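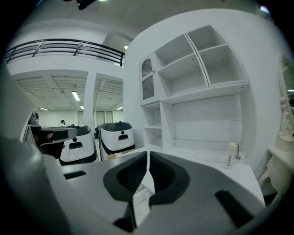

Friction: The Grip You Can't See

Search this site Go

By Norbert Antal
January 18, 2026

Rub your hands together as fast as you can. Keep going! Feel them getting warm? You just made heat out of nothing but rubbing, and the thing that did it has a name: friction.

Friction is a force that shows up whenever two things touch and one of them slides, or tries to slide, over the other. It always pushes against the sliding. Shove a book across a table and let go. The book slows down and stops, and friction is what stopped it. Out in deep space, with nothing to rub on, that same book could keep gliding for ages and ages (and you'd never find out how the story ends).

Bumps Too Small to See

Run a finger over a table and it probably feels smooth. Under a powerful microscope, though, that tabletop looks like a mountain range! Your finger has its own hills and valleys, too. Press the two together and the tiny peaks catch on each other and even stick a little where they touch. Push harder and more of them meet, so the friction gets bigger. Try sliding a book with one fingertip, then put a heavy dictionary on top and try again. What a difference!

There are two kinds to know about. Static friction holds things still before they move. Sliding friction takes over once they get going, and it's usually weaker. Have you ever pushed a heavy box that wouldn't budge, and then suddenly it went easily? You felt the switch from one to the other. 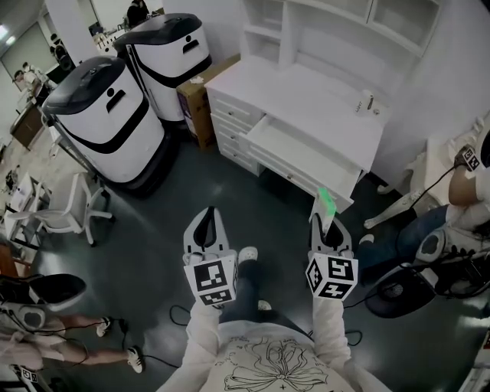 Walking would be hopeless without friction. When you take a step, your foot pushes backward on the ground, and the ground pushes you forward. If your foot slid away instead, you'd run in place like a cartoon character. Shoes help a lot with this. White sneakers on a gray linoleum floor, like the pair in the photo, make a good team, and now imagine swapping them for fuzzy socks. Whoosh! Put a puddle under them and things get slippery again, because the water gets between shoe and floor and keeps those little bumps apart.

Try It: The Great Ramp Race

You will need a big cutting board, a ruler, a coin, an eraser and a wooden block.

1. Line up the coin, eraser and block at one end of the board.
2. Lift that end very slowly.
3. Stop when something slides, and measure how high the end is.
4. Keep lifting until all of them have gone.
5. Write down who went first and who hung on longest.

When my class in Cultunthorpe did this, the eraser hung on until the board was 43 centimeters up, and everybody cheered for it! Now tape a sheet of paper to the board and race them again. Do they slide in the same order?

Comments (2)

Tibor Bíró: We did the ramp with a grape. It rolled. My daughter says rolling is cheating, is she right?

Norbert Antal: She's on to something! Rolling gets its own page in March. Try half a grape, flat side down.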